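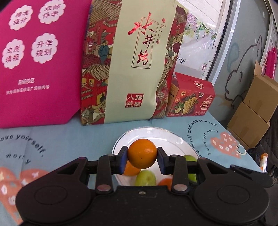
Oranges and green apples on a white plate.

Duvadton Community Fruit Project
Progress report to the Maddocks Fund, 20/02/2024

The project offers free fruit and a shared table at the Duvadton hall and at the Mevura estate. Your grant pays for fruit, hall hire and a part-time organiser. It has now run for two terms.

Sessions
We planned two sessions a week and have kept to that, apart from a short break when the hall boiler failed in November. Most people who come are parents with young children, and older residents who live alone. On a normal day 25 people attend at Duvadton. Mevura is smaller.

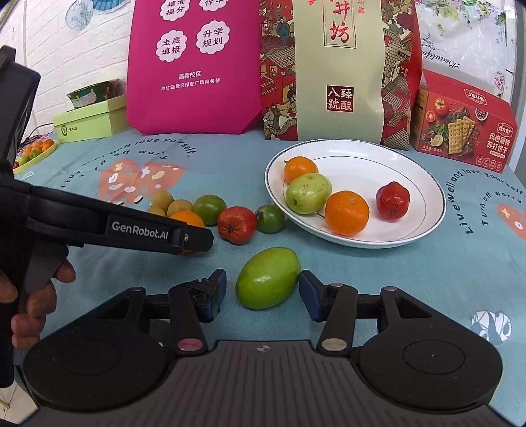 Numbers there have been held back by the bus timetable, which leaves a long gap after lunch. We have moved the start time to suit and will see whether it helps.

Supply
Fruit comes from Cistanau, a wholesaler on the ring road. Prices for soft fruit went up over the winter, so we bought more apples and citrus. Delivery was late twice.
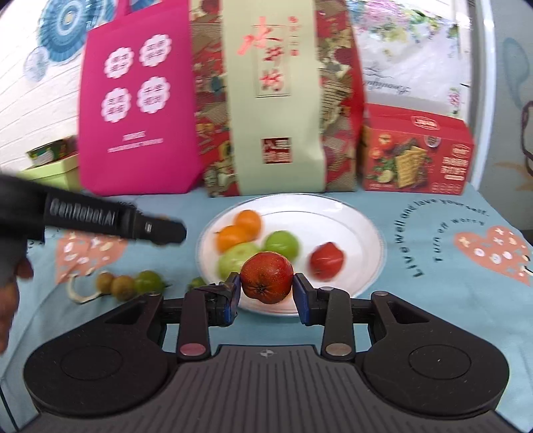
We have agreed an earlier slot with them and now keep a small reserve in the hall fridge. Waste is low. Anything bruised goes to the allotment compost.

Spending
We are within budget. Hall hire came in lower than expected and £1000 is unspent. We would like your permission to move it to the fruit budget.

Next six months
Start a monthly cooking session at Mevura.
Replace the old tables.
Ask regular visitors what they want changed. 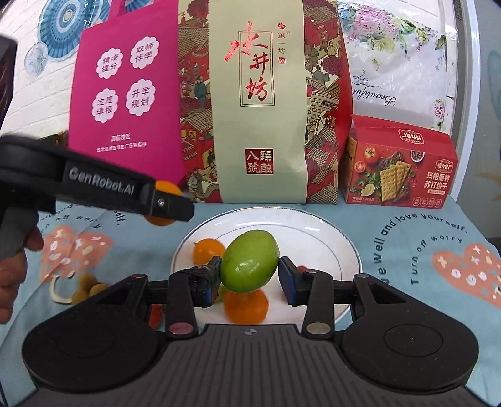 Fruit with a white plate.

The full accounts are attached separately.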